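Leading by the Hand, or by the Stick

Two ways of teaching a simulated arm to put away shoes, and what each one costs the person doing the teaching

By Līga Ots

The demonstration that Ott Vanags considers his best lasts a little under a minute. The arm comes down, closes on a strap, lifts, travels and releases. There is one hesitation, halfway through the descent, where he changed his mind about the wrist angle. He kept it in.

Vanags works at Cerkham, a small software group with an office in Ukcombe, where he and three colleagues have spent the past year collecting demonstrations of household handling tasks. Most of them are recorded in simulation. The operator sits at a desk with a hand controller, watches two or more rendered views, and steers the arm through the task from start to finish. The software stores the joint positions, the gripper command and the camera views at every step. A policy is later trained to reproduce the operator's choices from the views alone.

The shoe task is the one visitors ask to try. It looks easy and they usually fail it. 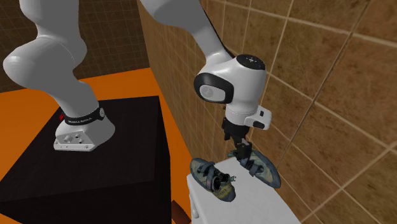 The arm over a pair of climbing shoes in the simulated room. The fingers are at the straps of the right-hand shoe.

A climbing shoe is an awkward thing to pick up with two fingers. The toe is tapered, the sole curves, and the sides give way if they are squeezed. Operators at Cerkham tried gripping across the heel, which worked in the simulator about half as often as they wanted, and then across the toe, which was worse. The current instruction is to approach from above and take hold near the straps, with the fingers vertical and the wrist turned to suit the way the shoe is lying.

The wrist is where remote control shows its limits. Moving the gripper left, right, up and down through a hand controller becomes natural within an hour. Rotation takes far longer. Jurgita Grigaitė, who trains new operators, has them spend their first morning turning the gripper in free space without touching anything. She discards everything recorded on that day.

The older method is to take hold of the arm itself. In hand guiding, the motors are set to carry only the arm's own weight, and the teacher pushes the joints to where they should be. Povilas Ozoliņš used it for eight years at Baranauskienė, a packaging firm, before he joined the group. He still prefers it for anything involving a twist. A person guiding the arm feels the joint limits as resistance and works round them. At a desk the same limit appears as an arm that has stopped responding.

Hand guiding has two drawbacks that matter here. It needs a real arm, and it puts the teacher's hands and sleeves into the camera views. A policy trained on such recordings may learn to expect them. The usual remedy is to replay the recorded motion with the teacher out of the way, which doubles the time per demonstration and fails whenever the object has shifted slightly between the two runs.

Visum, the recording tool Cerkham wrote for its own use, began as a means of comparing the two methods. It now does most of its work as a filter. For the shoe task the operators submitted 2773 demonstrations. Visum rejected those with missing steps or a gripper command that never changed, leaving 2656. A second pass, by eye, brought the number down to 2639. Those last exclusions were made by Aivar Lapiņa, who watched every one.

Lapiņa's criteria are narrower than one might suppose. He does not mind a slow approach or a correction on the way down. He looks at the contact. An approach view says little about it, so he checks the close view, where both fingers can be seen pressing into the upper from above and the straps lie in wide overlapping bands beside them.

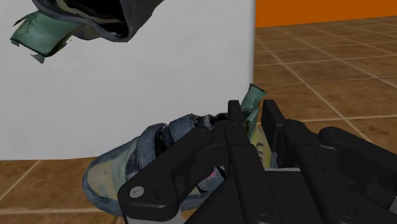
His main objection is to operators who become too consistent. One of them recorded 68 demonstrations in a single sitting, all clean, all taken from the same height and at the same angle. The policy trained on that batch did well until a shoe was turned a few degrees. The held shoe in the close view is lying roughly sideways, with its heel tab sticking up behind the fingers, and a policy that has only met shoes in one attitude has no reason to cope with that. Operators are now asked to vary the starting pose of the arm and to leave small recoveries in the recording.

Vanags would like to return to hand guiding in July, using a real arm of the same proportions, and feed those recordings into the same training set. Ozoliņš expects the wrist motions to improve and the timing to get worse. Grigaitė has asked for both sets to be kept separate until somebody has checked the joint offsets, and the labels have been changed accordingly.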